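휴게라운지 테이블 정리 자동화 들어온 뒤로 근무가 어떻게 바뀌었는지

작성자: 걸레두장
2020.11.27

프룰트비(Prultby) 쪽 건물에서 라운지랑 회의층 정리 맡고 있습니다. 올해 5월부터 티르나노(Tirnano) 시스템이 단계적으로 들어와서 지금은 저녁 시간대 테이블 정리를 기계가 먼저 돌고 사람이 뒤따라가는 식입니다. 비슷한 곳에서 일하시는 분들 계시면 어떻게 하고 계신지 궁금해서 글 남깁니다.

우선 인원은 줄지 않았습니다. 대신 시간이 쪼개졌습니다. 전에는 저녁조 한 명이 여섯 시간 통으로 들어갔는데 지금은 세 시간씩 두 번입니다. 중간에 비는 시간은 급여에 안 들어가고요. 집이 가까운 사람은 괜찮다고 하는데 저는 왕복이 길어서 그냥 건물에서 기다립니다.

일 자체는 허리 숙일 일이 줄었습니다. 컵이나 병처럼 서 있는 물건은 기계 담당이고, 사람은 납작한 것, 작은 것, 버릴지 말지 판단해야 하는 것을 맡습니다. 테이블 위에 음료병, 컵, 안내판, 자잘한 소품이 같이 올라와 있으면 어디까지가 치울 물건인지부터 정해 줘야 합니다. 안내판은 그대로 두고, 컵은 수거, 받침은 제자리. 이런 걸 층마다 표로 만들어서 넘기는 일이 새로 생겼는데 이건 누구 업무인지 아직도 정해진 게 없습니다.

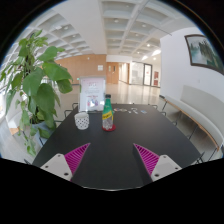 알시데스 야노스(Alcides Llanos): 그 표 작성이 제일 문제입니다. 저희 콜하제(Kohlhase) 현장도 똑같이 시작했는데, 처음에는 잘 아는 사람이 잠깐 봐 주는 걸로 하다가 나중에는 그 사람 고정 업무가 됐습니다. 수당은 없었고요. 지금이라도 업무분장에 한 줄 넣어 달라고 하세요. 시간 지나면 더 말하기 어렵습니다.

작성자: 걸레두장
말은 꺼냈는데 시범 기간 끝나고 보자고 합니다. 시범 기간이 언제 끝나는지는 안 알려 주네요.

작성자: 야간반장
저는 의견이 좀 다릅니다. 표 만드는 일을 현장 사람이 잡고 있는 게 낫습니다. 저희는 본사에서 일괄로 만들어 내려보냈는데 현장하고 하나도 안 맞았어요. 손님이 잠깐 두고 간 컵까지 다 수거 대상으로 들어가서 민원이 계속 왔고, 그 민원 받는 건 결국 현장이었습니다. 돈 문제는 따로 싸우더라도 일은 놓지 마세요.

작성자: 3층동쪽
돈 문제를 따로 싸울 수 있으면 그게 맞는데 보통은 못 싸우죠. 일부터 가져가면 그걸로 끝입니다.

작성자: 야간반장
그건 현장마다 다릅니다. 저희는 석 달 기록 모아서 냈더니 반영됐습니다. 누가 몇 시에 무슨 수정을 했는지만 적어도 됩니다. 길게 쓸 필요 없어요.

작성자: 2906호
사용자 쪽에서 한마디 하자면, 저는 입주사 직원인데 기계가 도는 시간에는 라운지에 잘 안 앉게 됩니다. 마시던 거 옆에 두고 노트북 보고 있으면 신경이 쓰여요. 전에는 정리하시는 분이 "이거 치워도 될까요" 물어보셨는데 이제는 그럴 일이 없으니까요. 편의성 얘기할 때 이런 것도 같이 얘기했으면 합니다.

작성자: 걸레두장
그 얘기 저희도 많이 듣습니다. 그래서 저희 층은 사람 앉아 있는 테이블은 기계 순서에서 빼고 제가 돕니다. 공식 지침은 아니고 그냥 그렇게 하고 있습니다.

작성자: 엔코더
일트데일(Iltdale)에서 비슷한 설비 유지보수합니다. 몇 가지만 적습니다.

병은 종류가 바뀌면 잡는 위치를 다시 잡아 줘야 하는 경우가 있습니다. 바닥이 굴곡진 페트병은 중간을 잡는 쪽이 편하고, 컵은 내용물이 남아 있으면 속도를 낮춰야 합니다. 집게 손가락 부분은 소모품이니까 갈라진 데가 있는지 교대 때마다 봐 주시면 좋습니다. 저희는 손가락 한 쌍을 2200회에서 교체합니다. 그 전에 상하면 그 전에 갈고요. 교체는 나사 풀고 조이는 작업이라 어렵지 않지만 전원 내린 상태에서 하셔야 합니다.

그리고 작은 물건은 아직 사람이 하는 게 빠릅니다. 이건 당분간 안 바뀔 것 같습니다.

작성자: 3층동쪽
손가락 점검도 결국 청소 쪽에서 하라는 말씀이네요.

작성자: 엔코더
육안 확인까지만요. 교체는 업체가 하는 게 맞습니다. 계약서에 정기점검 항목이 있는지 확인해 보세요. 없으면 현장에 떠넘기는 경우를 많이 봤습니다.

작성자: 야간반장
교육은 몇 시간 받으셨어요? 저희는 반나절이었습니다. 멈춤 버튼 위치하고 오류 났을 때 전화번호, 그게 거의 전부였고요.

작성자: 걸레두장
저희는 두 시간이요. 그나마 낮조만 받고 저녁조는 자료로 대체했습니다. 정작 기계는 저녁에 도는데요. 하루에 처리하는 물건이 약 400개라고 하는데 그중에 제가 다시 손대는 게 적지 않습니다. 이 숫자는 보고서에 안 올라갑니다.

알시데스 야노스(Alcides Llanos): 그 숫자를 직접 적으세요. 야간반장님 말씀처럼 기록이 있어야 합니다. 이 부분은 저도 동의합니다. 양식 필요하시면 쪽지 주세요, 저희가 쓰던 거 한 장짜리 있습니다.

작성자: 걸레두장
쪽지 드렸습니다. 이번 주 것부터 적어 보겠습니다. 중간에 비는 시간을 대기시간으로 인정받은 현장 있으면 그것도 알려 주세요.

작성자: 3층동쪽
저희는 건물 안에서 호출 받으면 나가야 한다는 문구가 있어서 인정받았습니다. 호출 의무가 없으면 어렵다고 들었어요. 근무표 말고 계약서 쪽을 보세요.

운영자 문의 | 이용약관 | 게시물의 저작권은 작성자에게 있습니다 | 맨 위로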